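The Second Life of the Kitchen Table

When Davina Rutherford moved into her house in Inskip, the first thing she bought was a table. She had no bed yet and slept on a camping mat for 30 nights. The table came from a school that was closing, and it took four people and a borrowed truck to get it through the back door.

"I wanted somewhere to put things down," she says. "You can't think when everything is on the floor."

Rutherford repairs maps. Libraries and county offices mail them to her in tubes, and she flattens them, cleans them and mends the tears with thin paper and wheat paste. She has a workroom upstairs with good north light. She does most of the work in the kitchen anyway, on the school table, after the dishes are cleared.

She has plenty of company. Long before offices moved into spare bedrooms this year, people were earning money at the same surface where they ate. Tailors did it, and so did bookkeepers, button makers and people who addressed envelopes by hand. An account book from 1774 kept by the Kostmont town library lists a glove maker who paid rent on "one room and the use of the table." The table was charged separately.

Sorcha Morrison, who looks after the library's household papers, has found the same wording in later leases. Landlords knew a table was worth money. A tenant with the use of one could take in work, and a tenant without one had to go out and find it.

What makes a good one is a matter of argument. Rutherford likes hers high, so that she can stand. Karlijn Dijkstra, who builds furniture in Irnel, makes hers an inch lower than the standard and says customers with long legs complain about it. She uses ash and maple, and finishes the tops with oil because a scratch in oil can be rubbed out at home in an evening.

Most of her customers ask about size first. Dijkstra asks them what they plan to do at the table besides eat. The answers have changed. Five years ago people mentioned homework and jigsaw puzzles. Now they bring up screens, sewing machines and where the outlet is. 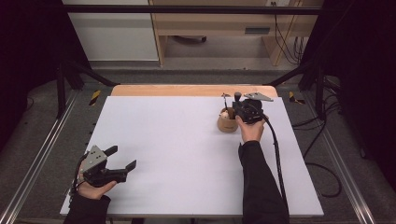

A board laid flat over the tabletop leaves just a strip of wood showing.

A cover of some kind is the oldest trick there is. Rutherford's grandmother kept a pastry board behind the stove and cut dress patterns on the back of it. Nayeli Rivadeneyra, who teaches bookbinding classes in Ukeck, tells students to buy one large board and store it behind a door. When the board comes out, it's work. When it goes away, it's supper. She has had the same one since her first class and has paid for two new tables in that time, both lost to moves.

The system has limits. Glue has to dry, and a family still has to eat. Rivadeneyra's sons learned early to carry their plates to the stairs in January, when her orders are heaviest. Rutherford lives alone and has eaten standing at the counter for a week while a survey map dried under weights.

She has thought about moving the table upstairs. It would mean taking the door off again, and the stairs turn halfway up. The last time she measured, the table was too wide by the thickness of a hand.

A railroad map is due from the county next week, in three pieces. She has already cleared off the fruit bowl.

Related stories
Who Still Darns Socks?
The Ash Trees of Irnel
A Door Maker Retires in Kostmont
Five Soups for a Cold Kitchen
Letters: Your First Apartment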